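Search posts, people, tags
Go

Isla Shearer
Can a robot tidy up yet? A thread from someone who still picks up her own socks.
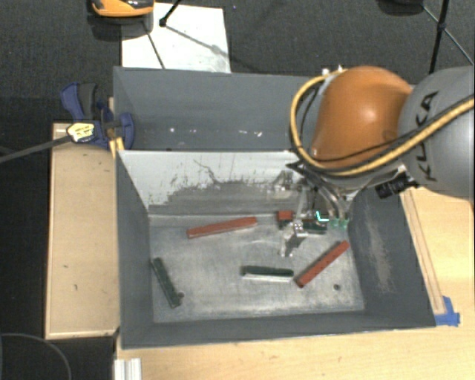 Red bars, green bars, two gray bins, one KUKA arm. Tidying, industrial edition.

1/ I've been reading up on robots and chores since April, when my brother-in-law Callum announced that folding laundry was "basically solved." Callum does not fold laundry.

2/ Picking bars out of a bin sounds like a job for a bored toddler. Then one slides under another, or lies flat against a wall, and the fingers have to get in there without hitting the side. Toddlers manage this. They also eat the parts, so call it a draw.

3/ Ishbel Hepburn runs the floor at Kerr and her rule is simple: if the parts come in the same way up every time, buy the machine. If they come in a heap, keep Ruairi.

4/ Ruairi would like it known that he can also do 400 parts in a shift and make the coffee.

5/ My kitchen drawer is a heap. It has 3 peelers in it and 2 of them are tangled in a whisk. I'd pay good money to see an arm go in after those – from the next room.

6/ So: shop floor, sometimes, with a patient person nearby. House, no. Callum has been sent a basket of fitted sheets and we await his findings.

Last updated 2024-06-03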